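Incombe Bath Textiles – Care Guide
Section 5. Folding and storing the printed towel

Before you start, check that the towel is fully dry. A damp towel in a closed basket can get a bad smell.

1. Clear a flat place larger than the towel. A clean floor is also good.
2. Lay the towel with the printed side up. Take it by the upper corners and pull softly until the border is straight.
3. Turn the towel over, so the print will stay on the outside.
4. Fold it in half 2 times, always the long side first.
5. Put it in the basket with the fold facing up.

Note: The corners can be a little uneven after the first washes. This is normal – please do not stretch them with force.

Caution: Do not iron over the print. If the towel has hard wrinkles, iron only the border, on low heat.

For a bigger towel, make one more fold after step 4, and keep no more than 5 towels in one basket.
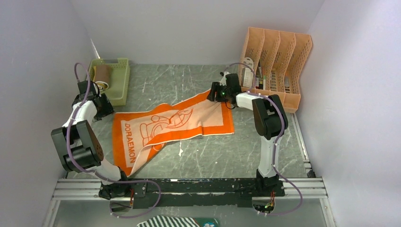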